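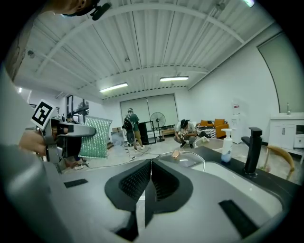
十一月　文：伊奥娜·法夸尔森（Iona Farquharson）

格里夫代尔（Grivdale）的开放日我去了，原本冲着免费茶点，结果茶点是一壶温水。好在看了一下午手持夹爪干家务，回家以后我的厨房习惯倒是改了几样，记在下面，各位自取。

一、盖子先找边，再找钮。
我拿玻璃盖子三十年如一日，捏住顶上那个小钮往上一提，钮松了就骂厂家。演示的人用的是两指夹爪，指头又宽又直，对付圆溜溜的小钮很不讨好。带我们参观的卡勒姆让大家轮流试，我试了15次，拿稳2次，这个成绩请不要外传。后来学乖了，先把盖子推到台面边上，露出一点边沿，从侧面夹。回家照做，手上有油的时候特别管用。钮松的，把里面那颗螺丝拧紧，垫一小片橡皮圈，能再撑一阵。

二、透明的东西，底下垫深色。
玻璃盖、保鲜盒盖、量杯，放在白台面上等于隐身，我家每年总要这样牺牲一两个。垫一块深色的板或者深色茶巾，边沿马上就清楚了。亮面托盘会反光，灯正好在头顶时更烦，挪开一个巴掌的距离就好。

三、低处干活，先想膝盖。
东西摊在地上确实宽敞，代价是腰。

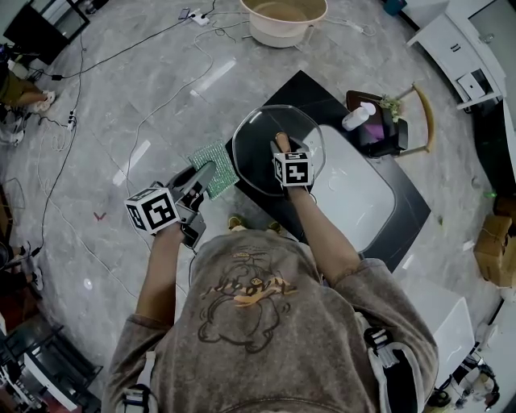

我现在整理锅盖和烤盘也摊在地上，但给自己定了40分钟，闹钟一响就起来，哪怕还剩一个盖子没有配上锅。（总会剩一个的。我怀疑它是邻居家的。）膝盖下面垫旧浴垫，比瑜伽垫好洗。

四、电线归一边。
插线板放在不走人的那一侧，线顺着墙根走，过道里一根也别留。线头贴上纸胶带写名字，免得拔错。我家那位上次拔的是冰箱，冷冻豌豆的事至今不能提。

五、亮片布不要和擦碗布放一起。
道理不用讲，洗过一次就懂了。亮片的东西翻面手洗，平铺晾干，掉下来的亮片用胶带粘，别用吸尘器去追。

六、慢一点。
会场里有人问这玩意儿什么时候能替他洗碗，卡勒姆说先把盖子盖好再谈。我当时觉得他在敷衍，轮到自己上手就老实了：夹爪一快，盖子就跑。洗碗也是一样，我家磕坏的杯子多半是赶着看电视那几分钟磕的。

七、收盖子用书立。
最后这条和开放日没有关系，是回程车上邻座安格斯教的。普通铁书立，抽屉里隔开，盖子竖着插，大的靠里。我买了13个，用得上的没那么多，剩下的拿去立书了。

还有人问我那边要不要预约。要，门口登记就行。茶点自带。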